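Counting the Grippers Before Counting the Robots

The first budget our reporter was shown at Stinura had one line on it. It said "robots" and had a number beside it, and the number was wrong. The people there will tell you so themselves, quite cheerfully, over a cup of the office coffee (which is also, they admit, overdue for a line in the budget).

Stinura is a small company that wants to put helper arms into ordinary homes, the sort of machine that could one day pick a sock off the kitchen floor or put the cups away. Like a good many young outfits in the field, it began by pricing the arm. Two quotes came in, one from a dealer and one from a leasing firm called Atmont, and the planning meeting that followed went on well past lunch. By the end of it the arm had slid down to fourth place on the shopping list, and the top spot had gone to something you can hold in your hands.

Hand-held grippers are the workhorses of this sort of project. A person carries one in each hand, goes about a household chore, and the recordings are used later to teach a machine how the chore is done. They cost a good deal less than an arm on a stand, they fit in the back of a hatchback, and they can go into a real home with real cupboards. For a buyer with a thin wallet, that is a lovely combination.

It does change the arithmetic, though. Stinura's plan called for 800 hours of recorded chores in the first season, and nearly every cost in the plan hangs on that figure. There is the pay for the people doing the work, and their travel, and a little something for each household that opens its door. There is storage, which everybody guesses too low. And then there are the small parts - pads, screws, charging leads, a decent padded case - that look like pocket change on the quote and look rather different by July.

Pads deserve a paragraph of their own, because they were where the first plan came unstuck. The team had set aside nothing for replacements, on the cheerful theory that new equipment stays new. The revised sheet gives spare parts $1,412 for the season, and the woman who keeps the sheet would have liked more. Her rule now is to ask every seller what a full set of wear parts costs and how long it takes to arrive, and to ask it before anyone has fallen in love with the tool.

She is just as firm on buying in pairs. Most kitchen jobs want two hands, so a single broken gripper stops the day as surely as two broken ones. The team at Flustari, a friendly rival across town, learned to keep a third on the shelf and passed the tip along.

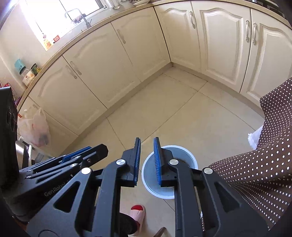

Two grippers above the tiled floor of a home kitchen, one of them lettered "GenRobot." Blue pads line the jaws.

Then comes the question of whose kitchen. Stinura looked hard at building a mock one, and a fitter named the price of cabinets, a counter and a sink that drained. The Poojary project, a shared workshop that rents out practice rooms, offered a cheaper way in at $1,713 for the season. Both were sensible offers and both were turned down for now, mostly on the grounds that lived-in rooms have so much more in them: slippers, bags, jars, a basin on the tiles.

Working in homes has its own bills, of course. Insurance went up a notch. Visits have to be planned around school runs and supper, and a morning slot that starts at 9:30 seldom gives a full morning's work. The planners now allow a generous cushion for all that, and they write it down as its own line so that it can't be quietly nibbled away.

As for the arm, it hasn't been forgotten. Atmont has agreed to hold its lease price until the fall, and there is a cleared corner by the loading door with tape on the floor where the stand would go. The spare pads are stacked there in the meantime.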